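Handout 6: Mixed-item packing and the people who do it
Work Organization and Automation. Instructor: Nidia Nina. Revised 2021-07-30 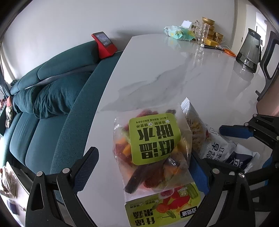
6.1 Scope

This handout covers the move from manual to partly automated handling of small packaged foods: dried fruit, flakes, jujubes (红枣 on the label) and similar goods in bags and boxes. The site used throughout is the Trullgate packing hall. The questions are which tasks moved, which stayed, and what the remaining jobs consist of. Pay is covered in Handout 7.

6.2 Why bags are hard

A rigid box has known faces and a known size. A bag has neither. Its contents shift when it is lifted, and the outline seen before the grasp differs from the outline after it. Clear film adds a second problem: reflections from the film, and from a glossy work surface under it, are easily read as edges. A grasp planned on a false edge closes on air or pinches a corner.

Terms for the exam:
Compliance: the degree to which a finger pad or the item gives under load.
Slip margin: grip force above the minimum needed to hold the item.
Exception: any item the cell passes to a person.

Finger pads set a trade-off. Soft pads tolerate poor alignment and wear quickly. Hard pads last longer but crush freeze-dried pieces, which break at low loads.

6.3 The Trullgate line before the change

Orders were picked by hand from shelves, checked against a paper slip, and packed at a bench. One person carried an order from start to finish. The hall handled 3,000 items per shift across 407 product codes. Packers rotated between picking and packing every two hours under a local agreement.

6.4 The line after the change

The Boström cell took over picking for 353 of the 407 codes in March. The rest were judged too fragile or too irregular and remain manual. Wovum supplies the order software, which decides where each item goes. A product code may be moved back to manual handling by the shift lead; moving it the other way requires a test run.

Tasks that moved to the cell: retrieval, transfer to tote, weight check.
Tasks that stayed: packing, sealing, damage inspection, all handling of the excluded codes.
Tasks that did not exist before: clearing exceptions, replacing pads, recording demonstration grasps for new codes.

6.5 Effects on the job

Walking fell sharply. Standing in one place rose. Packers reported less fatigue in the legs and more in the neck and shoulders, and bench height was adjusted twice.

Pace is now set by the cell for most of the shift. Under the old arrangement a packer could slow down on a difficult order and recover the time later. The buffer between cell and bench holds 27 totes; when it is full the cell stops and the stop is logged against the bench. Several packers described this log as the largest change in their work, ahead of the machine itself.

Skill moved in two directions. Knowledge of shelf locations lost its value within weeks. Knowledge of how products behave in the hand gained value, and it is used directly in demonstration work. The Flunness agreement places demonstration work one grade above packing. It does not say who is offered it, and at Trullgate the first round went by seniority.

6.6 Points for discussion

Exceptions arrive unevenly. Should they be staffed by a fixed post or shared among the benches? Consider interruption cost as well as idle time.

Who should own the stop log, and what may it be used for?

Reading for next week: course pack, sections 4 and 5. Bring the task inventory from Handout 3, with the new tasks in 6.4 added.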